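4.2 Guest Room Demand and Walking Distance

The second set of models tests whether the opening of a new hotel next to an existing resort complex draws bookings away from the older buildings or adds to the total. The unit of observation is the room-night. The sample covers two properties on the Hallisgate lakefront, referred to below as the Main House (1,676 rooms) and the Annex (526 rooms, opened in October). Both are run by the same operator and share a reservation system, a shuttle contract and a single convention sales office. Rates for the two are set separately.

Walking distance was measured from the door of each room block to the nearest of three anchors: the convention hall, the ferry landing and the east park gate. Where two routes were possible, the shorter was used if it was open to guests after dark. Routes through service corridors were excluded. The Rondeck footbridge was closed for deck repair during part of the sample period, and room-nights in that period were assigned the longer route by the road.

Group bookings were separated from leisure bookings by rate code. Codes that covered both (chiefly the airline crew and wedding block codes) were dropped, along with complimentary nights. Stays split between the two buildings were counted once in each.
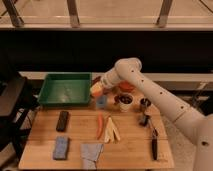
Azucena Cuautle objected at this stage that the rate code is assigned by the agent who takes the call, and that convention guests who extend a stay into the weekend are often rebooked under a leisure code without any change of room. The point is a fair one. To address it, all models were run a second time with extensions coded as part of the original stay. The coefficient on distance to the convention hall grew slightly larger in the group sample and did not change sign in either sample. The recoded version is the one reported here.

Results for group bookings are in line with earlier work on convention hotels. Demand falls with distance to the hall, and the fall is steepest over the first part of the walk. Beyond the point where the shuttle becomes faster than walking, the slope is close to flat. For leisure bookings, distance to the hall has no measurable effect. Distance to the park gate matters, but only for parties with children, and only when the rate gap between the two buildings is small.

The opening of the Annex was followed by a short decline in group nights at the Main House. The decline did not last through the next contract cycle. Much of it can be traced to 28 group contracts that were moved between buildings at the request of the sales office, which wanted the Annex ballroom in use during its first season. With those contracts removed, the decline is no longer statistically different from zero. Leisure nights at the Main House show no break at the opening date in any specification.

Two limits apply. First, the operator did not release cancellation records for the Annex, so the models use completed stays only. Second, the survey used to assign party type had 723 usable returns, and response was weaker among guests who booked through wholesalers. Weighting by booking channel corrects for this in part.

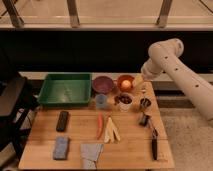
Figure 6. Tabletop with green tray, purple bowl and orange bowl; robotic arm at right.

4.3 Comparison with the Zurkeck Site

Kılıçarslan reports a different pattern for the Zurkeck spa district, where a new building took leisure guests from the older one and kept them. The two sites differ in ways that could account for this. At Zurkeck the older building had no pool of its own, and guests in both buildings used the one attached to the new wing. At Hallisgate each building has a pool, and access is limited by room key. The Zurkeck hotels were also sold under one name on the main booking sites, so that a guest could not always tell which building was being reserved.

Iraís Cervantes supplied the floor plans from which the Zurkeck walking distances were recomputed using the method in Section 4.2. The recomputed distances are shorter than the published ones for the north wing, where the original measure followed the driveway. Substituting them lowers the estimated distance effect at Zurkeck but leaves the shift in leisure nights in place. Shared facilities therefore remain the more likely explanation, and they are entered as a separate term in the pooled model in Section 4.4.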